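How to set up and log a pick-and-place session with small objects

Bench practice for the Stedthorpe arm group. Applies to all tabletop picking work with foam, wood or soft plastic pieces.
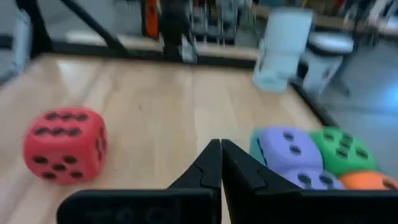
Wrist camera view with the fingers closed: red die on the left, the other dice grouped on the right.

Who should read this

Anyone who runs the arm or signs off recordings. You should already have done the bench induction and know where the stop button is. If you have only used the older arm at Stoltusham, read the section on the fingers twice, as the closing direction is set up differently there.

Before you switch on

Clear the tabletop of anything that is not part of the task. Tools, tape and cups of tea go on the shelf behind you. A container that belongs to the task stays where the task sheet puts it.

Check the frame bolts by hand. If a rail or upright moves, tighten it and do the camera check again from the start, even if the movement was small.

Put the stop button within reach of your free hand and press it once to test it. The arm must refuse to move until you release the button and reset. Write "stop tested" in the log with your initials. Sessions without that line are not accepted.

Step 1. Check the fingers

Close the gripper with nothing in it. The tips should meet, with a thin straight seam between them in the wrist view. If one tip sits higher than the other, or you can see light between them near the point, stop and refit the fingers.

Wipe the inside faces with a dry cloth. Foam leaves dust, and dust makes a soft piece slide. Do not use spray cleaner on the fingers.

Step 2. Check the wrist camera

With the fingers closed, the tips should sit in the lower half of the picture, close to the middle from left to right. Compare with the reference picture in the bench folder. If the camera has been knocked, loosen the bracket, set it straight and save a new reference.

Look for glare on the table. A pale patch of reflected light is acceptable as long as no piece is lying in it at the start. Move the pieces before you move the lamps, because the lamps are shared with the Maes bench.

Step 3. Place the pieces

Follow the layout on the task sheet. For the sorting tasks there are 56 layouts, and each has its own number. Use the number in the file name.

Three rules apply to every layout:

Leave room for both open fingers on either side of the piece to be picked first.
Keep pieces off the rails. A finger that comes down on a rail can bend before the force limit trips.
Groups may touch each other, but do not stack them unless the sheet says so.

A piece lying at a slight angle is fine. Do not square it up. The layouts are meant to vary, and straightening everything by eye makes the recordings too much alike.

Step 4. Set the limits

Use the soft object profile for foam. Do not raise the grip force to cure slipping. Clean the fingers first, then check the approach height, then ask the bench lead.

Keep the speed at the training setting for the first 3 runs of any session. After that you may go up to the normal setting if all of them finished without a stop.

Step 5. Run and record

Say "moving" before each start if anyone else is in the room. Keep your hands outside the frame while the arm has power. If a piece rolls out of reach, pause the arm, press stop, and only then put the piece back.

Record failed picks as well as good ones. Mark them as failed and leave them in the set. In the October review we went through 523 runs and kept 271 for the Brenerau set. Most of the rest were dropped for missing notes, and very few for bad picks.

What to write in the log

Layout number
Finger set and date last changed
Profile and speed setting
Stop tested, with initials
Result of each run: done, failed or stopped
Anything moved by hand between runs

Write it at the time. Notes added the next morning must be marked as late.

When to stop the session

Stop if a finger is chipped, if the camera view shifts during a run, or if the arm halts twice for the same reason. Two halts with the same code count as a fault. Put the red tag on the controller and leave the pieces where they are until the bench lead has seen them.

Shutting down

Park the arm, close the fingers, press stop and switch off at the controller. Return the foam pieces to their bag. Damaged pieces go in the tray by the door and are replaced in the same colour.

Changes to this page go through the bench lead. Old printed copies should be thrown away.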